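Ovari Monthly
Home | News | Members | Events | Archive
Print | E-mail this item
Share 14 | Comments 3

Planning next year's equipment budget

June 2026

Requests for the next equipment round are due in October, and the budget group would like drafts well before then. Last year most of the late changes came from the same place. People priced the arm, or the station, or the camera, and left out the things that keep it in use from one month to the next. Mahtab Mousavi has gone through the old requests and put together some notes for anyone writing one this summer.

Start with the task list. A station that will spend its year handling boxes and trays needs one set of fingers and very little else. A station that will work with stems, petals and glass needs spare fingertips, more than one vase, and a line for the items on the table, which get bent, creased and chipped. Write down what the station will pick up during the first six months and price from that list. If you do not know yet, say so in the request and ask for a smaller amount to start.

The arm and the fingers should be separate lines. Rallska and Sirkasov both quote them together unless asked, and it is then hard to see what a replacement pair costs. Ask for a split quote. Firouzeh Alipour did this for the flower arranging work and found that one spare pair of fingers came to 939 dollars with shipping. She had guessed 2,000 in her first draft, so the split was worth the extra e-mail.

Flower arranging is also a fair guide to what small items add up to. Artificial stems are cheap one at a time, but the work needs several kinds, and the stock has to be replaced when the wire shows or the blooms come off.
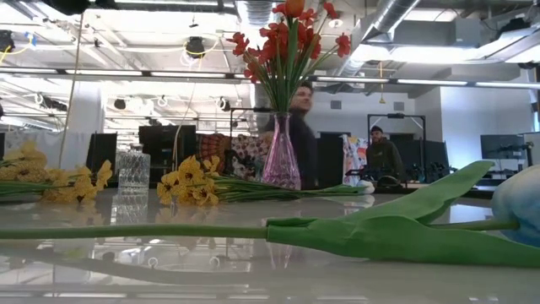
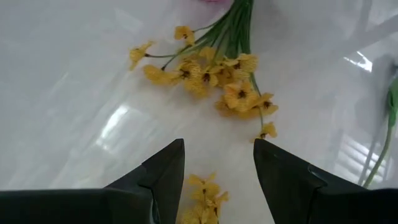
Yellow flowers on the table in the first two, red blooms at the fingers in the last. 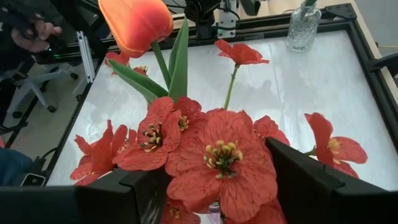 Should a group buy a second station or put the money into upkeep for the one it has?
Upkeep comes first if the present station is idle for more than a few days a month waiting on parts. A second station bought at that point will wait on the same parts. Once the first one is running steadily and people are still lining up for it, ask for the second.

A few other points from Mahtab's notes.

Tables and mounting are often forgotten. If the station needs a new table, rails or brackets, get a price for them and include the labor to put them up. The Mirzaei building shop charges by the hour and is usually booked three weeks out. Shahab Jafarzadeh keeps the shop calendar and will hold a slot for you before the money is approved, as long as you tell him if it falls through.

Cameras and cables go on one line together. The allowance we have been using is 950 dollars per station per year. Nazanin Ghasemi thinks this is a little low for stations with wrist cameras — the cables there flex all day — and suggests adding a spare cable set in the first year. That is fine to include. Give the part number.

Task items such as flowers, glassware, cloth and containers can be requested as a lump sum of up to 1,000 dollars without a list. Over that, attach a list. Secondhand is welcome for glassware. Please do not buy it on a personal card and claim it later, as two people did last year. Both claims took until spring to clear.

Training time is a real cost and should be shown in hours. A new operator needs roughly two weeks beside someone who already knows the station, and both people's hours count.

Service contracts are still under discussion. Sirkasov has offered a yearly visit at a fixed price, and Shahab Mirzaei is comparing it with what we paid for single call-outs. Leave that line blank for now and he will fill it in for everyone at the same rate.

The form is the same as last year's except for the split between arm and fingers, which is now two boxes. Old forms will be sent back. Drafts go to Mahtab by e-mail, and she will return them with comments within a week.

Print | E-mail this item
Share 14 | Comments 3
Previous item | Next item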